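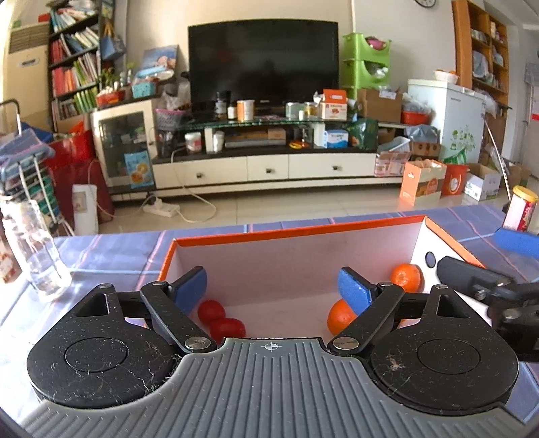

Prulville Girls Move Up to No. 1 in Spring High School Soccer Poll

May 19, 2021
By Prulville Athletics Staff

PRULVILLE – The Prulville High School girls soccer team moved into the top spot in the final Zudesix Spring Soccer Poll, released this morning. Prulville entered the week at No. 3 and finished its season with a 2-1 win over Fellska in the regional final at Dudek Field.

It is the first time Prulville has held the No. 1 position at the end of a season. The team was ranked No. 2 for two weeks in March before a home loss to Fellska dropped it to sixth.

Prulville trailed 1-0 at the half in the final. The tying goal came off a corner kick in the 60th minute, and the winner followed on a free kick with four minutes to play. Attendance was 524, the limit set for Dudek Field this spring.

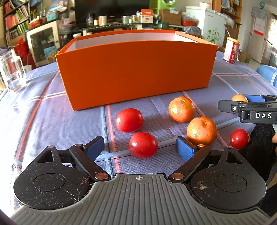 The Prulville defense allowed one goal or fewer in all but two matches and did not give up a goal in the second half of any playoff game. On offense the team scored 60 goals, a school record. The old mark was 33.

Fellska, which held the No. 1 ranking for most of the spring, fell one place to No. 2. Fellska was unbeaten going into the regional final and returns most of its starting lineup next year.

The Zudesix poll ranks the top 30 girls teams in the region. Voting is done each week by coaches and local sports writers, and the final ballot is collected after the last playoff match. Teams are judged on record, strength of schedule and results against other ranked teams. Preseason rankings carry no weight in the final vote.
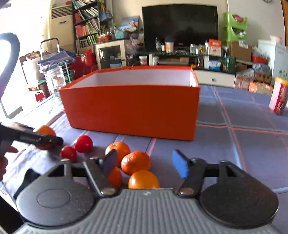
Oranges on the table.

Four teams are new to the final poll. Three others dropped out after early playoff losses. The full list, with records and previous rankings, is available from the Prulville athletics office and will be printed in the summer sports bulletin.

Prulville will open its fall training program at Dudek Field in August. Tryouts are open to all students entering grades 9 through 12 – a current physical form must be on file before the first session. Forms from last year will not be accepted. 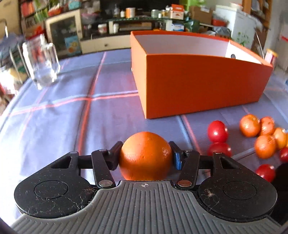

Fellska's athletic office said in a statement that its players had earned their place near the top all spring and that the school looked forward to meeting Prulville again next season. The two teams are expected to play twice, once at each school, with dates to be set over the summer.

Season tickets for home matches go on sale in July at the main office.

Last updated: 2:15 p.m.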